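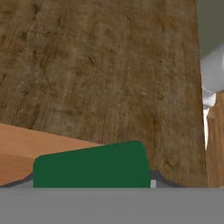
I don't believe in the virtual kitchen as much as Drivik would like me to. Their pitch is that you set up the arm in simulation, get the wrist camera angle and the joint limits right, and the real cell comes up in an afternoon. Ours took 17 days.

Most of that went to the base. In the model, the base sits where you type it. At Rellbridge it sits on a plate somebody drilled, and the plate was off by 4 mm. We ran 200 clean reaches to the shelf on screen, then watched the real gripper knock the edge of it on the second try.
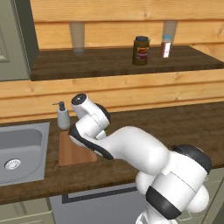
Shuzhen Lu wrote back that I was blaming the software for a bad plate, and that without the model we would have found the shelf with the elbow, at full speed. Fair enough, up to a point. I still want to know why the setup guide has 14 pages on lighting and textures and one paragraph on measuring the mount.

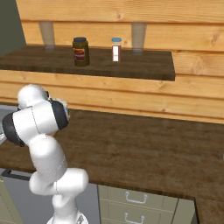

A simulated joint has no backlash unless you put some in, and who does? The cables never get stiff in November. So my order of work is dull. Measure the plate, shim it, check home against a hard stop, and only then open the model and make it match. We recheck home every morning at seven. Drivik calls this step optional.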